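Search this book Enter a word or page Go
Contents Previous Next Glossary

Chapter 6
Going to Sleep: The Evening in a Family with a Small Child

In the house of Aldana Navarrete, the evening begins at half past five with soup. Her son is fourteen months old. After the soup comes the bath, after the bath one book, always the same one, and at seven the light goes out. Her neighbor Ans Groen has a daughter of the same age and no fixed hour. The girl falls asleep on the sofa, and is carried to her bed when the parents go also.

Both mothers were asked in October, for the Clildale family diary, if they are satisfied with their evenings. Both said yes.

In this chapter we look at what parents do in the last two hours before sleep, and why they do it. The diary was kept by 791 families over 90 days. Many of them wrote only a few words each evening ("bath, milk, cried, slept"), but even such short notes tell us much about the order of things in a home. Lorena Fuentealba, who read the notes of the first month, found that the order changed less often than the hour.

We will meet the word "routine" many times. In this book it means a row of actions which the child can expect. It does not mean a strict timetable. Please keep this difference in mind when you read section 6.2, where the two are compared.

Before you continue, write down how the evenings were in your own childhood home. You will need this page again for the group work. 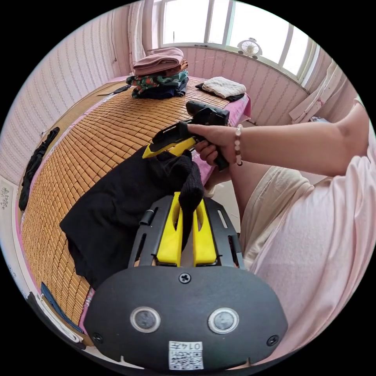
6.1 THE LAST TWO HOURS

Most diaries start with the evening meal. We do the same, and follow the family from the table to the bedroom door.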